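Stateo Connector Guide
Section 4: Linking a personal data record to a partner service

This section covers the first link between a Stateo record and an outside service. It assumes that the record already exists and that you hold the owner role. If you only hold the reader role, ask the owner to carry out steps 1 to 6.

4.1 Before you start

You will need the partner code issued by the receiving service, the owner passphrase, and a list of the fields to be shared. Field names are case sensitive. Partner codes expire 30 days after issue, and an expired code is rejected without a message in the partner's own log.

4.2 Creating the link

1. Sign in to the record and open Links.
2. Select New link and enter the partner code.
3. Check the partner name shown on screen against the name on your agreement. Cancel if they differ.
4. Tick each field to be shared. Fields are not shared by default.
5. Choose Reference or Copy for each field (see 4.3).
6. Enter the owner passphrase and select Confirm.

The link is held as Pending until the partner accepts it. A pending link that is not accepted within 60 minutes is dropped and must be created again from step 1.

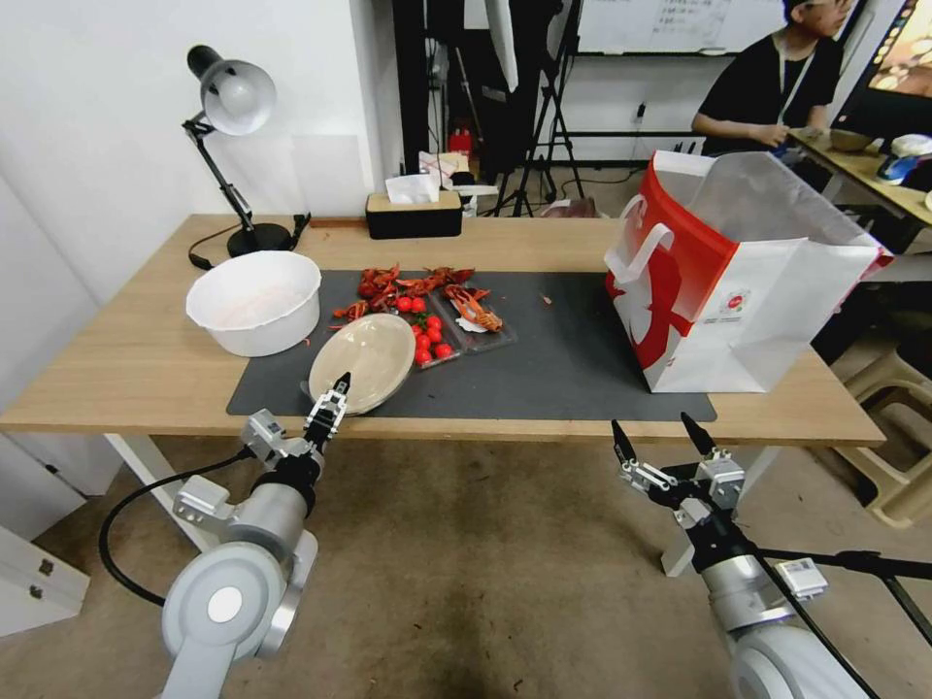 Crayfish, cherry tomatoes and a beige plate on the table.

4.3 Reference and Copy

Reference leaves the value in the owner's record. The partner reads it on request and may keep it in memory for up to 300 seconds. Copy sends the value once, and the partner stores it. Later changes in the owner's record do not reach a copied field unless Send updates is also ticked.

Caution: Removing a link does not delete values already sent by Copy. Send a deletion request from the Requests page before removing the link.

Note: Links made with Ulbridge version 2 or earlier support Copy only. The Reference option is greyed out.

4.4 Attaching free-text and media fields

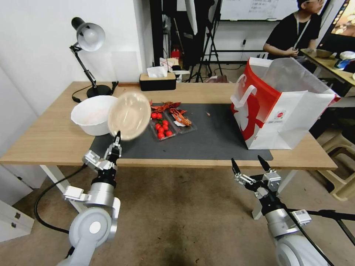 Media fields are shared by item, and each item needs a label before it can be included in a link. The label is stored with the item and is sent to the partner in both modes. Labels may be up to 42 characters long, including spaces. Use plain nouns and put the main object first, so that partner searches sort correctly: "lid, clear, round" is found under L, whereas "clear round lid" is found under C. The same applies to "bowl, white, large". Do not put names or account numbers in a label, as labels are not encrypted in the partner's index.

To add a label, open the item, select Details, type the label and select Save. Existing links pick up a changed label at the next read.

4.5 If the link fails

E11: Partner code not recognised. Check for a zero typed as the letter O.
E14: Field missing at source. The field was renamed after it was ticked. Repeat step 4.
E20: Passphrase refused. After three refusals the Links page is locked and must be released by the Udus administrator.

Record the error code and the time before closing the message. Neither is kept once the window is closed.

Section last revised December 2023 by Ximena Urrutia. Removal of links is covered in Section 5.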